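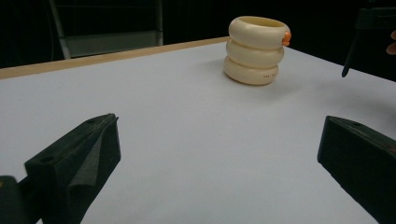 Empilage robotisé d'objets annulaires

L'empilage robotisé d'objets annulaires est une tâche de manipulation dans laquelle une machine saisit des pièces creuses de faible hauteur (anneaux, bagues, couronnes, rouleaux de ruban) et les superpose sur un plan, sans tige de guidage. Elle relève du rangement domestique comme de la préparation de pièces en atelier, et sert souvent à évaluer la précision de dépose d'une pince à deux doigts.

Sommaire
1 Description de la tâche
2 Préhension
3 Dépose et stabilité
4 Apprentissage par démonstration
5 État des performances
6 Limites
7 Voir aussi

Description de la tâche

Dans sa forme la plus courante, la tâche porte sur trois anneaux identiques, à paroi épaisse et de teinte claire, posés sur une table blanche. La colonne est considérée comme achevée lorsqu'elle tient debout après le retrait complet de la pince. Un léger décalage entre deux étages est toléré. Les protocoles diffèrent sur la valeur admise : celui de l'atelier Vikow retient 12 % du diamètre extérieur, tandis que le protocole Plilis ne fixe aucun seuil et ne juge que la tenue de l'ensemble.

La variante dite inverse consiste à démonter la colonne. Elle est réputée plus facile, sauf lorsque les pièces adhèrent l'une à l'autre.

Préhension

Deux stratégies sont employées. La prise externe serre l'anneau par sa paroi extérieure ; la prise interne introduit un doigt dans l'ouverture et pince l'épaisseur de la paroi. La première maintient mieux l'horizontalité, mais une paroi bombée réduit la surface de contact et favorise le glissement. Un revêtement souple sur la face interne des doigts compense en partie ce défaut.

La prise interne convient aux petites ouvertures de mâchoires. Elle produit un porte-à-faux : l'anneau s'incline sous son propre poids et touche le support par un bord avant l'autre.

Les éléments saillants, tels que languettes ou attaches, imposent une contrainte d'orientation. Un doigt qui se referme sur une attache fait pivoter la pièce et fausse l'estimation de son centre.

Dépose et stabilité

L'erreur de dépose s'accumule d'un étage à l'autre. Tsion Ambaye distingue l'erreur de centrage, mesurée dans le plan, et l'erreur de lâcher, due à l'ouverture asymétrique des doigts. Dans ses essais, la seconde domine dès le troisième étage. Un capteur d'effort au poignet permet de détecter le contact et de différer l'ouverture, au prix d'un cycle plus long.

La perception visuelle pose un problème distinct. Des pièces ivoire sur un fond blanc offrent peu de contraste, et la limite entre deux anneaux superposés se confond facilement avec une ombre. Une caméra solidaire de la pince perd en outre de vue le point de contact au moment de la dépose.

Apprentissage par démonstration

Depuis la généralisation des pinces tenues à la main, une partie des données est recueillie sans bras robotisé. L'opérateur exécute lui-même le geste avec l'outil, et la trajectoire est ensuite transposée sur la machine. Le jeu de données Zovudside comprend 539 démonstrations d'empilage et de désempilage. Abenezer Negash a montré que les démonstrations contenant une correction, par exemple un anneau repris après une dépose excentrée, sont plus utiles que les gestes exécutés d'un seul trait.

État des performances

Sur 140 essais autonomes conduits par l'équipe Taşdemir, avec un éclairage fixe et des pièces déjà présentes à l'apprentissage, la colonne de trois a été achevée dans quelque 52 % des cas. Les échecs se répartissent entre la chute du dernier anneau et la collision d'un doigt avec la colonne lors du retrait.

En atelier, la question se pose peu : des pièces de ce type sont généralement enfilées sur un mandrin ou présentées par un distributeur, et un automate sans vision suffit. À domicile, aucun système ne range encore de manière fiable des anneaux dépareillés trouvés sur une table encombrée.

Limites

La tâche est critiquée pour son caractère artificiel. Elle ne comporte ni tri, ni transport, ni décision sur l'endroit où ranger les pièces. Ambaye recommande de la compléter par une phase de recherche des anneaux et par une mise en boîte. Les durées de cycle, rarement publiées, rendent par ailleurs difficile la comparaison avec un opérateur humain.

Voir aussi

Pince à deux doigts
Manipulation fine
Palettisation
Robot domestique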